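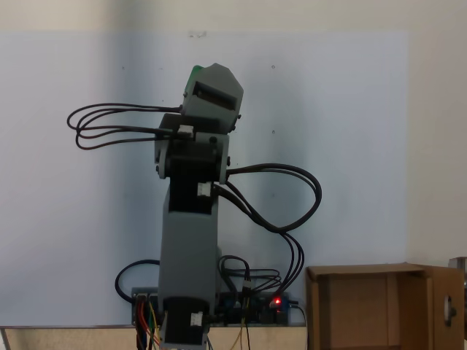
## Evening Classes at Gadine Hall: Your Questions

### Do I need any experience to join the bread baking class?

None at all! Plenty of our regulars came to us having never baked anything that didn't start in a box, and they settle in just fine. Huguette Ouellet teaches the beginners, and she is wonderfully patient with sticky dough — and with the people who are stuck to it.

### When do you meet?

Every Tuesday evening at 7:00, for 8 weeks. The doors open a little early if you'd like to get your apron on and say hello to everyone first.

### What should I bring?

An apron, a dish towel, and something to carry your loaf home in (a big paper bag works nicely, and so does an old pillowcase). Flour, yeast and salt are all included in the fee.

### What if I have to miss a week?

Please don't worry, life gets busy for all of us. You can make up as many as two classes with the next group, as long as you send us a note before the new session begins. We can't refund single evenings, I'm afraid.

### Can my teenager come along?

Yes, from age 14 and up, with a grown-up signed up for the same class. We've had some lovely parent-and-kid pairs over the years, and the cinnamon roll night is always a big favorite with them.

### Where do I park?

The lot on the Merkon Street side is free after 6:00. If it's full, try the lane behind the Vumgate bakery, but do leave room for their delivery van.

### Is there a class in December?

We take the whole month off and start up again in the new year. Sign-up sheets go out by email beforehand.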